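Notebook, wool shrinkage tests, page 20
December, started 8:40 in the morning

Continuing from the last entry. Houshang asked me to repeat the warm bath with the new soap from Cirnimex, because the numbers from the first bath did not agree with his. I think the difference comes from the rinsing, but I want to see it before I say it to him.

Yarn is the Umden two-ply, same lot as before. I cut the swatches from one long knitted piece, so the tension is the same in all of them. Harpreet knitted it on the old machine and she wrote on the label that the last part is a little tighter. I did not use this part.

Weight of the piece before cutting, dry: 242 g. It stayed in the room overnight before weighing. Last time I forgot this and the weight was moving on the scale all the morning.

Bath one. Soap measured with the small spoon, water from the tap and then heated. I put the swatches in when the thermometer was at 40 and moved them by hand, slowly, without rubbing. After the bath they were already thicker at the edges. The corners curl to the knit side, and this makes measuring difficult. I pinned them on the board and waited.

Bath two was the same but with a cold rinse directly after. Here the felting is clearly stronger. Stitches are still visible if I hold the swatch against the window, but with the finger I cannot separate them any more. Houshang rinses always cold, so this is maybe our difference. To check with him what he does between bath and rinse, it is not written in his sheet.

Counter on the drum machine says 1,514 turns at the end of today. It was 783 when I started. I write it here because the belt must be changed soon and Harpreet keeps the list for this.

One swatch from bath two has a hole near the pin. My mistake, I pulled too much. I leave it out of the average.
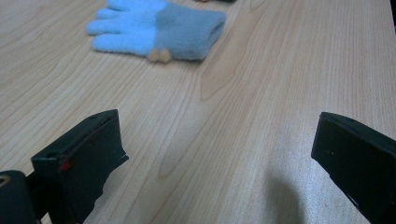
For the next step I would like to try the Mac Giolla yarn, which is not treated, and compare it with Umden in the same water. Harpreet thinks it will felt too fast and we will not see the middle stage. Then we can take the swatches out earlier, one after another, and keep the soap the same.

To do:
ask Houshang about the rinse
new pins, the old ones leave rust
return the Gistska board to the shelf, it bends when wet
measure all swatches again tomorrow, fully dry

Stopped at 4:15. Drying rack is full, please do not move the left side.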